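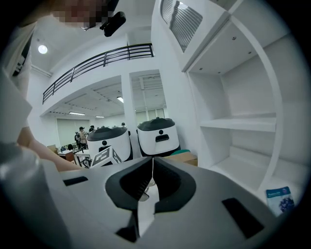

Main room, Oshima building, with the cardboard box from item 4 and the propped board from item 5.

Room safety walk-round, main room
Done by: Sachiko Yagi
Date: 29/11/2024

1. Ceiling and lights: OK
I do love this room on a gray morning, it's so bright with all that white! No stains up there and every light came on. I still can't reach the far fittings with our ladder (the ceilings are high and I'm not), so they got a look from the floor and that's all. Civer can bring the tall steps when they do the smoke detectors.

2. Way out: OK
Door opens fully, closes by itself, sign lit. The coat rack that was half in the way in August has gone to the hall, thank you whoever moved it.

3. Fire extinguisher: OK, with a comment
Pin in, needle in the green, tag signed. The bracket has a bit of a wobble, though. I gave the screws a turn with my own screwdriver and it's better, but please put a proper anchor in.

4. Boxes and packaging: NEEDS ATTENTION
One brown cardboard box left sitting out. I know, I know, it's one box! But last time it was one box too, and then I was climbing over a heap of Jillex packaging to read the meter. Flatten it if it's empty, shelve it if it isn't. Heavy ones go on the bottom shelf, please.

5. Things leaning or propped: NEEDS ATTENTION
The white board with the black square patterns is standing at an angle. I'd like something behind the foot of it so it can't slide if somebody brushes past. A rubber stop would do, and there's a bag of 40 in the supply drawer that we've barely touched.

6. Cords and power strips: OK
Nothing across the walking path when I went round. One strip by the window had 8 plugs in it counting the adapters, so I took two out and moved them to the next wall. Please leave them there!

7. Floor: OK
Dry, swept, one lifted corner of tape by the entrance which I pressed back down. It'll come up again.

8. First aid kit: PARTLY OK
Gloves and gauze fine, eye wash in date, small bandages nearly gone (paper cuts, I suspect, and some of them mine). Refill is on the Ekance order.

Back to check items 4 and 5 after the order comes in. Leave me a note on the clipboard if you fix either one sooner.

S. Yagi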